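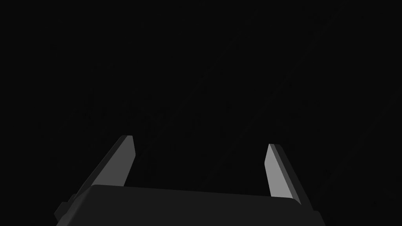
Wrist view in the simulator, gripper open. Renderings: Vesden

Vesden has stopped shipping a software update for its two-armed kitchen robot after a gripper fault turned up in simulation at the company's Vellanport office.

The fault affects the routine that opens the fingers. In 14 of 178 simulated runs, the control software recorded a closed grip while the fingers were still apart. The arm then carried on with its next move as if it were holding something.
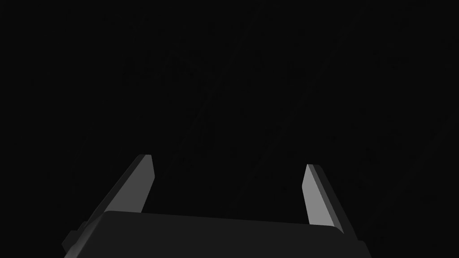 The two fingers spread, with nothing between them.

"The danger is in what the arm does next," said Ghada Nasrallah, who leads testing at Vesden. "It can swing across a counter at full speed because it thinks the pick is done."

The update, called Alov, had already gone to 31 robots before it was pulled in November. Owners have been told to go back to the earlier version and to keep people out of reach of the arms until that is finished. No injuries have been reported.

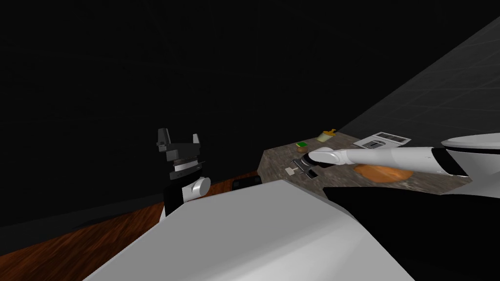
Both arms at the simulated stone countertop, one gripper low over a small metallic object.

Kuldeep Pandey of Atallah, the outside firm reviewing the fault, said the error was traced to a timing check between the finger sensor and the arm controller. A corrected version must pass about 1,550 simulated runs before it is released.

Vesden has not given a date.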